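Lieselotte Albers wrote:
> Can anyone whose shop has started with the grippers tell us what
> it did to the day? We're 78 people on the floor here at Aslow and
> the rumors are way ahead of the facts.

Hi Lieselotte and all,

We've been at it since December at Trirgate, so I'll have a go! First off, my hands are more tired than they ever were on the packing line. You wear one on each hand and do the same little job over and over, 50 times before the first break if things go well, and then they swap the item and off you go again (the spatula week was long, believe me).

Pay grade stayed the same, which I still grumble about. What changed is the talking. On the line we chatted all shift, and now everybody's concentrating. Two of the older folks asked to go back to packing and got it, no fuss. I'm staying, I kind of like it.

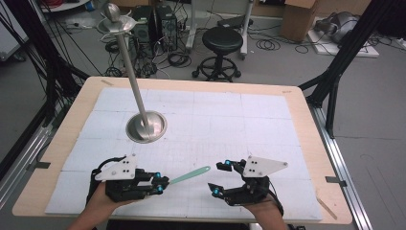

Green stick in the left gripper, right one open. Mind the cables.

Do ask your managers what happens once they have their 3,000 runs. We asked ours in writing and got half an answer. Liyanage has the letter if you want to copy the wording, it's nearly a page.

Gotta run, shift starts at 2.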